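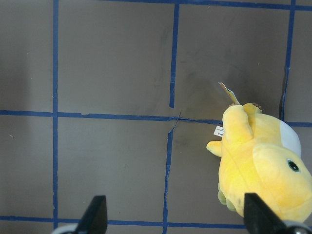
The tape grid, with the yellow plush on the right. Dark blue masking tape on a grayish-brown top, all laid by hand.

Welcome to the floor game page! Well, table game page, really, but we started out on the floor at Erkau and the name stuck. I promised the people who came by the open room in October that I'd put the grid up where they could get at it, and then I kept wanting to add things, so there's more reading on this page than looking. Scroll as you like.

The game is called Sillska. You mark out a grid with tape, you set a soft toy down in one of the cells, and the players take turns giving it directions until it gets home. Kids from four or so can play it, and the grown-ups get much too serious about it (Arnout Lambrechts, I am looking at you). We've played it on carpet, on a school stage, on a driveway with chalk when the tape ran out, and it works on every one of them.

The tape

Plain masking tape, dark blue. I've tried the shiny kind and it shows every fingerprint, and the very wide kind eats up your cells until there's hardly room for the toy. Masking tape tears by hand, which means you can lay a whole grid without hunting for scissors, but torn ends do fray. There's a frayed bit near the middle of the grid up there, right by the crossing, with a little sliver curling upward. I like it! Marijke Mulder does not like it, and she has offered more than once to come over with a ruler and a craft knife.

The lines

Look at the center line and you'll see it's in two pieces, one above the middle and one below, and they don't meet up. Each leans a little, too. For Sillska this makes no difference at all, as long as everybody agrees which cell is which before the first turn. If you want it neat, Widad Kassab's way is to put a small pencil dot at every crossing first and then pull the tape from dot to dot. She gets beautiful grids. Mine wobble, and I've made my peace with that.

The surface

Matte is best. A glossy table throws the light back at you and tape seems to lift off it sooner — our kitchen table was hopeless for this. The grayish-brown one has just enough contrast with the blue that even the people at the far end can follow the lines. If your table is dark, go for a pale tape and you'll be fine.

The toy

Any soft toy will do, but bright yellow is hard to beat. You can spot it from across a room, and small children never have to ask which piece is moving. Ours answers to Lu. In the picture Lu is lying right on top of the middle line, which under house rules is called "on the fence." A toy on the fence belongs to neither cell, and the next player gets to choose which side it drops to. Orysia Kravchuk came up with that one after a very long argument over a stuffed rabbit, and I'm grateful to her every time it comes up.

How we play

One player picks the home cell and keeps it secret. The others take turns calling a direction: left, right, toward the window, toward the door. (We stopped saying up and down, it confused everybody.) After every move the secret keeper says "warmer" or "colder." Eight moves a round is plenty for the little ones, and we let the older kids have 20. If Lu isn't home by then, the secret keeper wins and gets to go again.

For a harder game, close off a cell. A scrap of tape laid across it does the job, and Lu has to go the long way. Ward Dijkstra likes to close off so many that there's no way home at all, so do check before you start.

Peeling it up

Pull slowly and keep the tape low, nearly flat against the table. I try to do it the same evening, but I don't always get there, and a few days has never hurt anything at our place. Carpet is a different story and wants a gentle hand.

If you've made a grid of your own I would love to see it, wobbly or straight! Leave a note in the guest book or bring a print along to the next open room. Widad has the key, the tape is in the drawer under the coffee things, and Lu is usually on the shelf by the door.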